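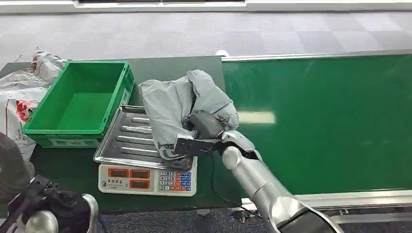
A gray mailer bag on the tray of the scale.

Brever Lake Youth Bass League
Progress report to Fonden, second period
Prepared by Sowmya Kurup, league coordinator

We have had a terrific few months and I'm glad to be writing this one. The short version: registration is full, the July tournaments both ran, and we are on track to spend the grant by the end of the season as planned.

Registration. Your grant paid for 95 places and all of them are taken. There is a waiting list of 20, mostly kids from the north shore who heard about us from cousins and classmates. Bergþóra Þórarinsdóttir has offered to run a second beginners' evening at the Clalletti dock in August so they can at least get a line in the water this year.

Tournaments. The first was windy and the fishing was slow until the boats moved in behind the point, where the smallmouth were sitting on the rock in six to eight feet. The second was a joy! Calm water, tubes and drop-shot rigs working all morning, and a line at the weigh-in that ran back past the fuel pump. The under-14 title was settled on the last bag of the day. Every fish goes back, and we now have two aerated holding tanks in place of the old coolers, so they spend much less time out of good water.

Coaching. Custódio Meireles and Pushpa Dwivedi have taken on knot tying, casting and boat safety between them. Attendance at the safety class was better than last year, and several parents stayed for it too (we may give them their own session next spring).

Money. We have $2639 left. Of that, $200 is set aside for replacement life jackets in the small sizes, which wear out fastest. The rest covers fuel, launch fees and the awards supper.

Problems. The Triantafyllou ramp is closed for repairs and we don't have a reopening date, so the September final may have to launch from Clalletti. Parking there is tight. Kusum Bhatt is talking to the marina about using the gravel lot across the road.

Next period: the August evening, the final, and a short survey of families. I'll send the survey results with the closing report, along with the receipts for the tanks.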